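Pliso 5 review: a motion planner that wants to be your whole stack

Posted in June, under Software

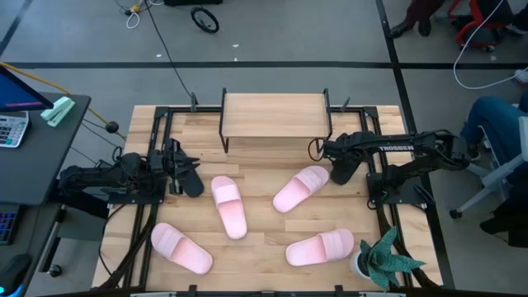
I went into this one expecting to dislike it, so adjust for that. Pliso is a planning and perception package for two-arm tabletop setups, and the pitch is that you write a task in plain steps and it handles the rest. I have heard that pitch before. Wodar made it two years ago and I spent most of a winter cleaning up after Wodar.

The test task was shoe sorting: four pink slides scattered on a wood tabletop, to be matched into pairs and put up on the little shelf at the back. It sounds easy. All four are the same pale color, so the planner can't lean on color to tell one from the next, and it has to work out left from right by shape alone.

Install took most of a Monday. The docs are decent up to the calibration page and then they just stop. Meenakshi Amin got us through it by reading the config parser, which I don't count as documentation.

Perception is the good part. Pose estimates on the slides were steady, even when one was turned at an odd angle, and I had to look hard for complaints. It does confuse heel and toe if a gripper covers the strap. The confidence score stays high when that happens, so don't build anything on the confidence score.

Planning is where I stop nodding. Over 117 runs, 103 finished without someone stepping in. The sales page would round that up to "reliable." Most of the failures were the same one: both arms plan a path to the shelf, each yields to the other, and they sit there. There is a setting called arm_priority that is supposed to fix this. Florin Stanciu set it three different ways and saw no change in the logs. Support told us it is "advisory."

Replanning takes roughly 8 seconds when you move an object mid-task. Alva, which is free and uglier, feels quicker on the same computer, though I didn't time it properly.

The task editor looks nice. You can't diff the files it saves. If more than one person works on your tasks, that alone might settle it.

Nithin Joseph likes it more than I do and asked me to say so. His point is that a new hire could have something moving by the end of the week, and he's probably right. I'd still want to see what they do in year two, when they're changing a task somebody else wrote.

Pros: pose estimates, readable logs, clean uninstall
Cons: two-arm deadlock, calibration docs, binary task files, price per arm

I'd rent the perception module by itself if they sold it that way. They don't. Two and a half stars, and I'll rerun the shelf task when the next release is out.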